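Thu 14 March
Marcelle Gautier and Damian Grabowska

3.2 Wrapping and the cut face

Packed lunches are a wonderful subject for a food study, and the sandwich is the best of them. Over the spring we bought 476 wrapped sandwiches from counters in Kolbridge and Destbridge and asked one simple question of each: how much can a buyer learn from the side before opening it? Quite a lot, we found! Buyers read the edge of a sandwich quickly – they look for color first, then for thickness, and only then for the label.

Three-slice sandwiches were our favorites to score. The middle slice keeps the two fillings apart, so each one gets its own stripe and can be judged separately. Clear film lets those stripes show, but it also wrinkles and shines, and a fold in the wrong place can hide a good part of a filling (Figure 4).

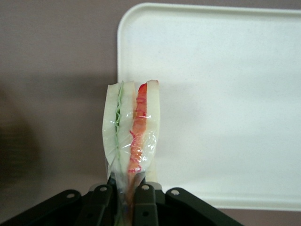

Figure 4. Three-slice sandwich in clear film, edge view, with a green and an orange-red filling between slices of white bread.

We scored film cling and filling visibility on separate scales of zero to 100. Blandine Brunet scored the whole set, and Évan Pons rescored 49 sandwiches chosen by lot. The two agreed closely on visibility and less well on cling, mainly where the film was bunched or twisted. Green fillings gave the most trouble: behind creased film, lettuce and cucumber are surprisingly hard to tell apart, and we recorded both as "green, thin" until the wrap came off. Red fillings were easier to spot but no easier to name – tomato and red spreads were confused in both directions. Scores for the Moulin counter are treated separately in Section 3.3.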